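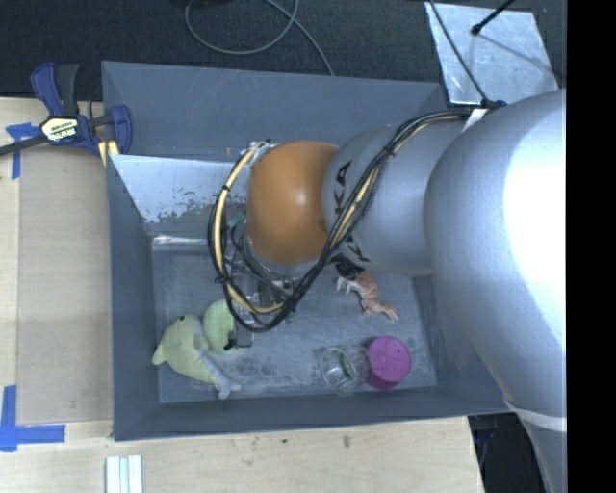 Shop Floor > Picking and Packing

Thread: Arm on the returns bench, seven weeks in

tristano_nights
Jul 29, 2025
We sort mixed returns, mostly toys and kitchen bits, and since the arm went in on bench 7 my job has changed more than I expected. I used to stand over a bin all shift pulling things out one at a time. Now I set up the bins, watch two benches and deal with whatever it can't get hold of. My shoulders feel ten years younger! It'll go for a plush dolphin or a plastic cup or a little animal figure out of the same bin, and I still stop to watch it when I've got a minute - can't help it.
Anyone else gone through this? What did your place do with the spare hours?

kettle_on
Lovely for your shoulders, but what happened to the people who shared the picking with you? At Trasivgate they told us no one would go, then the agency lot weren't asked back in September.

tristano_nights
Fair question. Same crew so far. Two moved over to repairs, which they'd been asking for. I can't promise what next year looks like.

G. Quispe
Clear cups! How does it do on those? Ours (Kosix, smaller site) sails through anything soft and then dithers over see-through plastic for ages. We ended up putting them in a separate tote.

tristano_nights
Mixed. Bad if they're lying right up against the side, better out in the middle. I tip the bin out again if there's a heap in one corner. Clamp your bin down as well, ours used to creep along the table and then every pick was a bit off.

G. Quispe
Will try the clamp tomorrow. Ta!

binfiller106
Don't agree that it's easier. You've swapped sore shoulders for staring at a machine and jumping up when it stops. I did 16 months of that and I was more tired at the end of a shift than when I was picking by hand.

Eino Sjöberg
Depends how many you're minding, I think. At Kettunen they tried giving us four benches each and it was miserable, you never finished a thought. With two I really enjoy it. I've learnt to teach it new grips and I'd never touched anything like that before, I drove a forklift!

binfiller106
Did they pay you more for the teaching bit?

Eino Sjöberg
Yes, after we asked. Twice.

kettle_on
That's the bit I'd want in writing before it arrives.

tristano_nights
Good shout, raising that at our next meeting. Eino, how long before you were let loose on the grips yourself?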